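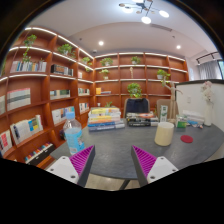

Mỹ Thái and Peadar Rafferty had been married for eight years before most viewers of Windska knew they had met. The couple kept their wedding out of the press, and the show's publicists went along with it. When they finally agreed to talk, they asked to do it in a study, and they got a small one, with wooden bookshelves running along the left side and the back, an oval table and a plastic water bottle with a light blue cap. Thái took the chair closest to the door. Rafferty talked first.

Last updated: 11 May 2020
Print | E-mail

"We weren't hiding," he said. "We went to the same grocery store every week. People just didn't expect to see us together."

On screen they never shared more than a few minutes. Thái played the harbor doctor for all 12 seasons. Rafferty came in as a smuggler, was written out after nine episodes, and was brought back when viewers complained. The network received 1,741 letters, according to Sevim Başaran, who ran the writers' room at the time.

"I read most of them," Başaran said by phone. "A lot were from people who wanted him to marry the doctor's sister. I knew he was already engaged to the doctor, so that was a strange month."

The wedding took place in November at a rented farmhouse. Reshma Shabalala, who played the sister, drove up with the cake on her lap while her husband took the wheel. Guests were asked to leave their phones in the car, and no pictures got out.

Thái said the quiet suited her more than it did him. Rafferty likes parties. She prefers to be home by ten, and they have argued about it more than once. For a stretch they lived apart while he shot the crime series Jorkden overseas, and a gossip column reported that he was dating his costar Duygu Yüksel. Yüksel called Thái that same evening to laugh about it.

"She was nicer about it than I was," Thái said. "I was annoyed for a week."

They are now working together on Troron, a family drama due next year. They play a divorced couple. Rafferty says the shouting scenes have been easy. Thái has asked for fewer of them.

214 shares | 37 comments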